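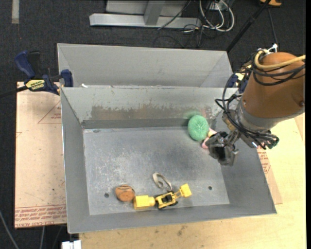
Many people say that you must never leave a phone on the charger for the whole night, because the battery will be "cooked". My mother says it, the man in the phone shop in Stillport says it, and my colleague Kimutai Koech says it every time he sees my phone plugged in at my desk at four in the afternoon. I believed it too. Then I started to ask where this advice comes from, and everyone had heard it from someone else.

So last June I began a small test at home. I am not an engineer. I studied accounting, and I like to write numbers in a notebook, this is all my qualification.

I bought two phones of the same model, both used, from the same seller. It was a Vodedard, a cheap one with a battery which you can still take out with your fingernail. I bought also two new batteries for them, from one package, so that they would have the same age. The first phone I called the Night phone. I plugged it in at ten in the evening and took it off in the morning when I made coffee. The second was the Day phone. I charged it only until it showed 80 percent and then I pulled the cable. This sounds easy, but it means that you must sit near the phone and look at it like you look at milk on the stove. I forgot it more than once, and I wrote every mistake in the notebook with a small cross.

To empty the batteries in the same way, I let both phones play the same video in a loop with the screen at half brightness. My wife asked me to turn off the sound after the first evening. I agreed with her.

For measuring I used a little USB meter from Trundell. You put it between the charger and the cable, and it counts how much energy goes in. Once a month I emptied both phones until they turned off, and then I filled them again through the meter, up to 100 percent. I know that this is not a perfect method. A part of the energy becomes heat in the charger circuit, and the meter doesn't know anything about that. But it was the same for both phones, and I wanted only to compare them.

The first problem came in the second month. The Night phone took much less than before, and I was almost happy, because it looked like my mother was right. Then I changed the cable and measured again, and the number was normal. The old cable had a bad contact near the plug, and the phone stopped charging every time the table moved a little. I lost one week with this. After that I used one cable only for the measuring and kept it in a drawer.

The last measurement I made yesterday. The Day phone has now 92 percent of what it took at the beginning. The Night phone has 88. The difference between them is 4 points, after a whole summer, autumn and half of the winter.

Is it a lot? For me it isn't. There is a difference, so the people who say it are not completely wrong. But I paid for the 4 points with many evenings beside a phone, and a new battery for this model costs less than a pizza for two persons. If your phone is glued together and the repair is expensive, maybe you will think differently.

One more thing I noticed, and I didn't plan to test it. In the hottest week I left the Night phone by mistake under a pillow on the sofa while it was charging. When I found it, it was so warm that I didn't want to hold it. I took it off at once and let it rest on the kitchen tiles. I can't say what this one time did to the battery, but since then I charge my own phone only on a hard table, and I took the thick case off too.

Kimutai read my notebook during lunch and said that two phones are too few, and that I should do it with ten. He is right, of course. He also didn't offer to pay for the other eight.

Next I want to try the wireless charger that Amedeo Marchetti lent me, the flat one from Makowska. It gets warm even when the phone is full, and I would like to know how much it takes from the wall at that time. I have to return it before Easter, so I will start this weekend.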